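Subscribe to our newsletter and get one long read a month, straight to your inbox. You can unsubscribe whenever you like.

The Woman Who Reads Her Sentences to the Dog

I fell for Vesna Karagiannis's stories on a train, which is a terrible place to start one because you will miss your stop. (I did. Twice, on the same line, in the same February.) The book was Halilović, a slim novel about a piano tuner who inherits his uncle's name and very little else, and I read all of it before I noticed there was a second name on the title page, in smaller type, under Vesna's. Translated by Iida Kuusisto.

I'd been underlining Iida's sentences for two hours and giving somebody else the credit!

So I wrote to her, and she wrote back, and a few weeks later I was driving up to Granden with a bag of oranges on the passenger seat (she'd said the shop there was hopeless for fruit) and the novel open in my head. She had told me to come after supper, when she works. I left late and got there later.

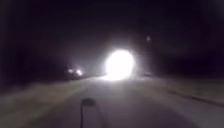
A kitchen table and 71 drafts

Iida is tall and a little deaf in one ear, and she starts talking before you've got your coat off. She'd printed out every version of the novel's first paragraph. There were 71 of them, held together with a bulldog clip, and she dropped them in my lap like a cat bringing in a bird.

"Read the first and the last," she said, "and tell me which is better."

I picked the first. I was mortified, but she laughed so hard the dog got up. She thinks so too, some days. The early draft had a swing to it that she lost somewhere in the thirties, when she got worried about a verb. The verb means to tune an instrument and also to put up with a relative, and English just won't do both at once. She tried "to bear," she tried "to pitch," she had a bad week with "to temper." In the end she let the tuner complain about his aunt while he was working on a piano, and left the reader to put the two together.

Is that cheating? I asked her and she shrugged. Vesna had signed off on it over the phone, in a call that lasted five minutes, three of which were about soup.

What I hadn't understood is how much of the job is done out loud. Iida reads every page to the dog, an elderly setter named Bidoto, and if she trips over a phrase she marks it in green. She doesn't fix it that night. She says a sentence repaired after midnight always comes out sounding like a lawyer. The green marks wait for morning, and by then half of them look fine to her and she rubs them out.

We argued about footnotes for ages. I love them and she can't stand them. Her feeling is that if a reader needs to be told what kind of cake it is, the cake should be described or the cake should go, and I said I'd happily read a whole page at the bottom about cake. Neither of us budged. It was past one when I finally found my keys, and she walked me out still making her case, in slippers.
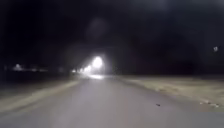

What the editors say

Back home I called Tshepo Mahlangu, who edits translated fiction at Starner and bought the novel on the strength of two chapters. He remembers those pages well. "I forgot I was supposed to be judging them," he told me, and then he complained cheerfully about the schedule. The book ran over five months late. Iida had asked for the proofs back to change a comma, and then returned them with the comma exactly where it had been.

Nermina Stojanović, who translates from the same language and shared an office with Iida years ago, was less dreamy about the whole thing. She works fast, three books a year, and says she couldn't pay her rent any other way. She'd have used "to bear" and moved on. I liked her enormously. I also went and read her version of a Despina Vukčević story straight afterward, and it's terrific, quick and mean and funny, with a last page I had to read standing up.

I've since gone back to Halilović with a pencil. I wanted to find the spot where the green marks had been, some little seam in the paragraph about the aunt, and I couldn't. Iida is on to Vesna's next one now, a longer book, set mostly on a ferry. She's sent me the opening line. Then she sent it again the next morning with one word changed, and asked me not to tell her which I preferred.

214 shares | 18 comments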